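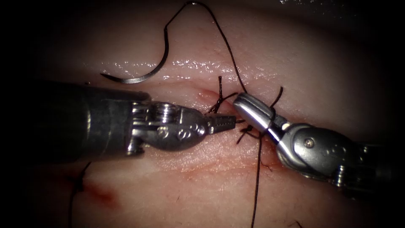
The trading floor at Heiskanen is on the second floor of an old printing works, and visitors are let in at 8:30, an hour before the market opens. I went to the open day in November because I have held a small account with the firm for 4 years and wanted to see who was on the other end of the phone. The first talk was on how to read a stock that trades on hopes. Seija Harju, who runs the small-company desk, put up a close view of two metal surgical instruments on robot arms, working near a long, shallow incision in pink tissue. She asked us what a share in a company that makes such things should cost. A man near the front said it depended on sales. She said that was the right answer and that most buyers of cheap medical shares never look.

Her talk lasted 40 minutes and was the best part of the morning. She went through a made-up company called Flultitz, which the firm uses in all its training. Flultitz has no sales, one product in testing, and enough cash for five quarters. Its shares start the exercise at 80 cents. We were given a packet of press releases, a balance sheet and a page of message board posts, and told to decide whether to buy, wait or walk away.

I was at a table with Naveed Bhutto, a retired bus driver from Gredville, and two students. Naveed wanted to wait. The students wanted to buy. I voted to wait too, mostly because the balance sheet had a note on page two about new shares being issued in spring. When Harju handed out the second packet, the new shares had been sold and the price was down to 56 cents. The students took it well. One of them pointed out that at 56 cents it was now a better buy than before, and Harju spent a while on why a lower price with more shares outstanding can leave you paying the same for the whole company. She did the sums on the whiteboard. I copied them down and have gone over them twice since.

After coffee we were split into groups for the floor. It is smaller than I had pictured. There are two rows of desks, most with three screens, and a glass room at the end for the compliance staff. Raimo Niskanen showed my group around. He has traded there for eleven years and answered every question he was asked, including what he lost in his first year (more than he earned). He said he places far fewer trades now than he did then. Somebody asked if he would show us a live trade. He said no, the firm doesn't allow it with guests on the floor, and he wouldn't want to anyway – people go home and copy it.

The opening bell came while we were standing behind his desk. It was quiet. A few people typed. One phone rang. Niskanen pointed to a list of thinly traded shares on his left screen and told us to watch the gap between what buyers were offering and what sellers wanted. On one of them the gap was so wide that anyone buying and selling straight back would have lost a tenth of their money before fees. I had read about this but had not seen it in front of me, and it did more to put me off very cheap shares than any warning I have had by mail.

The last session was a sales talk for Kalent, the firm's new practice account. Minttu Rautiainen gave it. You trade with pretend money against real prices, delayed by 15 minutes, and get a report at the end of each month. It is free for the first three months and after that there is a monthly charge, which she did not mention until she was asked. I tried it on one of the laptops. The order screen is clear. The charts were slow to load, and I could not find a way to see fees on a past trade. Rautiainen said fees are on the monthly report only and wrote down my complaint.

Lunch was soup and rye bread in the ground floor hall. I sat with Pirjo Kauppinen, who works in client accounts and turned out to be the person who had sorted out my transfer last year. She said the open day gets more people each time and that next year they may need to take bookings by session.

Entry was free. There is no parking at the building, but the number 2 bus stops across the street. The stairs are steep and the elevator is at the back, past the mail room, so ask at the front desk. Bring a pen, as they ran out of them before the Flultitz exercise was over. The packets are yours to keep, and Harju's slides are sent out by email to anyone who signs the sheet at the door.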